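Gallery: the pouch task and the stuck-finger fault

The pictures on this page go with our write-up of the fault that cost us most of August. The task is a simple one. A foil pouch and a plastic container are set out on a white board, and the operator works on them with two hand-held grippers. We wanted 1000 clean recordings. We had 600 when Guilan Yuan noticed that the finger position in the log did not always agree with what the fingers were doing.

1. Over the board

Black gripper fingers, open, with the container and the foil behind them.

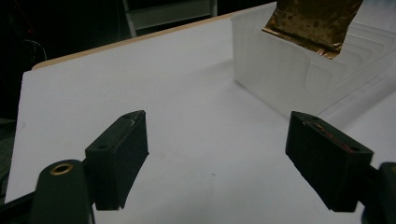 The log kept its last good value whenever the position signal dropped out, and it gave no warning. A dropout of a few frames did no harm. The longer ones meant a recording could say "open" through an entire grasp. Recording 3782 in the shared log was the first one we could prove was wrong, and Yichen Yin used it to test every fix after that.

2. Both hands at the table

Left gripper open toward the middle of the board, right gripper against the pouch, cables running off both sides.
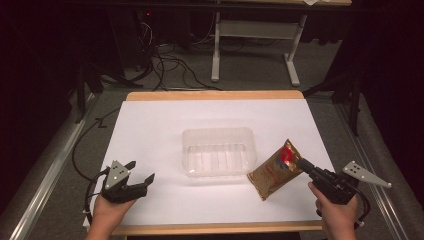 We blamed the software first and lost several days to it. Muchen Song then swapped the cables between the left and right units, and the fault moved with the cable. The connector had a cracked solder joint that opened when the cable was pulled sideways. Trarow sent 2 replacements and we added a strain relief clip to each.

The logger now stops and beeps if the signal is missing for more than a moment – annoying, but it stays in. Evie Whiteley went back through the old recordings and threw out roughly a third. Those have to be done again, and the count on the project page will look low until they are.

Questions about the cable pinout should go to Yuzhen Meng at the Fullton lab.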